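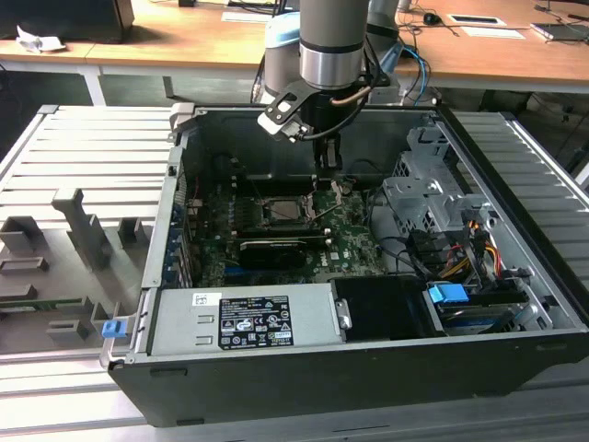 Section 4. Recording Your First Examples

By now the arms are bolted down, the grippers are fitted and you have been through the checks in Section 3. Now comes the fun part: showing the robot what to do! Everything in this section happens at the workspace, and you can get through it in an afternoon with one helper.

We use a PC tower as the practice job throughout. It's a great teacher. An open case has flat parts, thin levers, deep corners and wires that never sit the same way twice, and an old machine costs next to nothing. If your own job is something else, follow along with the tower first and then swap in your parts using Section 6.

Words used in this section

Example: one complete recording of one task, from the start pose to the finish pose.
Set: all the examples of the same task, saved under one name.
Lead: the person moving the arm.
Second: the person at the Clarnik recorder screen, who starts and stops each recording and labels it.

4.1 Before you start

You will need:
One desktop computer you don't mind wearing out
The fixture tray from your kit
A soft brush and a dry cloth
Two people for the first session
Free disk space for at least 300 examples (see 4.7)

CAUTION: Never use a computer that is plugged in. Unplug the power cord, hold the power button down for ten seconds and leave the machine to stand overnight before you open it. Don't open the power supply itself, even if it is unplugged. Its inside parts can hold a charge for a long time.

CAUTION: Edges inside a PC case can be sharp. Wear thin cut-resistant gloves when you take off the panel or reset wires by hand.

4.2 Placing the computer

1. Remove the side panel and put it well away from the platform.
2. Lay the tower on its side with the open side up.
3. Line the case up with the platform slots. It doesn't have to be perfect. A little tilt is fine, and later on you will be adding tilt on purpose.
4. Set the fixture tray beside the case, close enough for the gripper to reach both without stretching.
5. Push down on each corner of the case. If it rocks, clamp it at two opposite corners.
6. Brush out any dust and wipe down the metal parts.

Note: Leave the cables inside the case at first. It's tempting to tidy everything away, but a system that has only ever met tidy cases will get stuck at the first stray wire. Push aside only what would snag the fingers.

4.3 Setting the start pose

Every example begins from the same pose, with the gripper above the case and the fingers pointing down. From here the arm can get to the processor socket, the cards or the drive area without swinging wide.

1. On the recorder screen, choose Poses, then New.
2. Press the Free Move button on the wrist and bring the gripper over the board. Stop a hand's width above the tallest part.
3. Turn the wrist so that the tool bracket is clear of the case walls. Walk to the other side and check it from there too.
4. Look at the cable bundle on the tool. It should hang in an easy curve with some slack. If it pulls tight, turn the wrist back the other way.
5. Let go of Free Move and wait for the tone.
6. Save the pose under a short name, such as CASE TOP.
7. Park the second arm and save its pose too. It stays parked for all one-arm tasks.

CAUTION: Keep your head and your free hand out of the case while Free Move is on. The arm holds its own weight, but it can drift a little when you let go of the wrist.

4.4 Choosing a first task

Pick something short. These three are listed in the order we suggest learning them:

Touch and return. Bring the closed fingers to a spot just above the processor socket, pause, and go back to the start pose.
Lift the lever. Unhook the thin lever at the socket and raise it.
Pull the card. Grip the graphics card by its edge, free it and carry it to the tray.

Touch and return sounds too simple to bother with, and we nearly left it out of the kit. Then Lungile Radebe ran our first trials at Torkbridge and found that teams who recorded it before anything else had far fewer bad examples later in the day. It gets your hands used to the weight of the arm. Do it!

Note: Before pulling a card, take out the screw or open the clip that holds its bracket, and release the catch at the end of the slot. The robot isn't learning to use a screwdriver here.

4.5 Recording an example

1. Lead: stand where you can see into the case without leaning on the platform.
2. Second: choose the task name, then press Ready. The arm moves to the start pose.
3. Lead: take hold of the wrist grip and say "ready" out loud.
4. Second: press Record and wait for the double tone.
5. Lead: do the task at a calm, steady pace. Think of how you'd move if you were showing a friend.
6. Lead: bring the arm back close to the start pose and hold still for one second.
7. Second: press Stop.
8. Second: choose Good, Recovered or Discard (see 4.6).
9. Put the parts back for the next example.

Repeat steps 2 to 9. After a dozen or so you'll stop thinking about the buttons, and the pair of you will fall into a nice rhythm. Swap jobs every 20 examples. Tired arms make jerky recordings, and it's useful to have more than one person's way of moving in the set.

Tips from the bench:
Go slower over the last inch. The system learns most from the part just before contact.
If you hesitate, keep going. A short pause in the middle of an example does no harm.
Don't correct your Second's labels while you're holding the arm. Finish, let go, then talk.
Close the fingers gently. If you hear plastic creak, open up and try a different spot.

CAUTION: Press the red stop button at once if a wire is caught in the fingers or the case starts to lift. Don't try to pull the wire loose with your hand while the arm is powered. After a stop, follow the restart steps in Section 2.

4.6 Labeling

Good means the task was finished and nothing was dropped, bent or knocked over.

Recovered means something went wrong and the Lead fixed it within the same recording. Maybe the fingers slid off the lever and needed a second go. Keep these! They are some of the most useful examples you can make, for they show the system how to get itself out of trouble. Our first Torkbridge set held 3,719 examples, and 215 of them were marked Recovered. When Vinzenz Reisinger trained once with those and once without, the version that had them was the one that kept trying after a slip.

Discard means the recording can't be used: the wrong task name, a hand reaching across in front of the gripper, or a stop button press.

Note: Please don't stage mistakes. A fake slip looks different from a real one, and if you record enough examples you will get plenty of real ones for free.

4.7 How many, and how different

Start with 300 examples of one task. That's enough for a first training run and tells you whether your set-up is sound. For a task like pulling the card, plan on 1,000 before you judge how well the system has learned it.

Variety counts for as much as the total. Change one thing every 25 examples:

1. Slide the case a few inches along the platform.
2. Turn the case slightly, first one way and later the other.
3. Move the power cables to a new resting place.
4. Swap the fixture tray to the other side of the case.
5. Open or close the blinds, or switch on a lamp.
6. Put a different computer on the platform, if you have one.

Write each change in the Notes box on the recorder screen. "Case moved left, lamp on" is plenty. You'll be glad of these notes in Section 5, when you want to know why one group of examples trains so much better than another.

Note: If you change something and the start pose no longer clears the case, make a new pose and give it a new name. Don't overwrite the old one. Older examples still point to it.

4.8 Checking your work

Do this after the first 20 examples and again at the end of the session.

1. On the recorder screen, choose Review and open any five examples.
2. Play each one at double speed. The gripper should stay in view from start to finish.
3. Watch the finger trace at the bottom of the screen. It should drop when the fingers close and stay flat during a carry.
4. Compare the label with what you see. Fix it if it's wrong.
5. Press Back Up. Leave the recorder switched on until the bar is full.

If the gripper goes out of view: move the case toward the middle of the platform. Don't move the camera, or you will need to redo the camera check in Section 3.

If the finger trace is jagged: look for a cable rubbing on the wrist, then check the finger screws.

If the picture and the trace don't line up: restart the recorder and record three short test examples. Still off? Send them to Remo Rainer at the support desk, with the version number shown under About.

If the arm feels heavy in Free Move: the tool weight is probably set wrong. Go back to 3.4 and enter it again.

4.9 Ending the session

1. Move the arm straight up, clear of the case, then send it to its park pose.
2. Switch off arm power at the main panel.
3. Check the fingers for nicks and wipe them with the dry cloth.
4. Return any loose parts to the case so that the next pair can start right away.
5. Write the number of Good and Recovered examples in the log.

Your examples are now ready for training. If you can't wait to see what the robot makes of them (we never can), start a run tonight with the settings in 5.2 and look at the results in the morning.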